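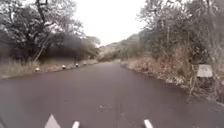
Machine trials: chores, shop floor and roads

The Likelon Technical Association has completed the first stage of its review of machines for routine work. The review asks whether equipment now on offer can take over everyday chores in homes, workshops and outdoor maintenance without constant help from staff. Members received the interim findings on 9th April.

Indoor work was tested at the Procházka workshop beginning in February. The machine supplied by Brosutura was asked to sort mixed fasteners, fold shop towels and return hand tools to their racks. It attempted 956 tasks and finished 569 of them without a person stepping in. Sorting gave the best results. Folding remained slow, and towels that had been dropped in a heap were often picked up by two corners of the same side. Staff at the workshop do not expect to change their shift plan on the basis of these results.

The second stage concerns road upkeep and will be led by Tullura. Its work covers the inspection of painted markings, the cleaning of roadside markers, the removal of small debris from the asphalt and the cutting back of dry brush near signs. Country roads with trees close to one side and a grassy verge on the other are of particular interest to the review. A machine working there must tell a white marker cap from pale grass, and must find a thin sign post among stems and leaves.

Inspection is the more advanced of these jobs. Brush cutting is not yet ready for use without an operator, and the association will not approve it for the coming stage. Debris removal will be tried at walking speed on sections of 300 meters, with 2 operators present at all times.

Member firms that wish to propose a road section should write to the association office, giving the length of the section, the type of verge and any limits on access. Firms that took part in the workshop trial need not register again. The full task records are available to members on request.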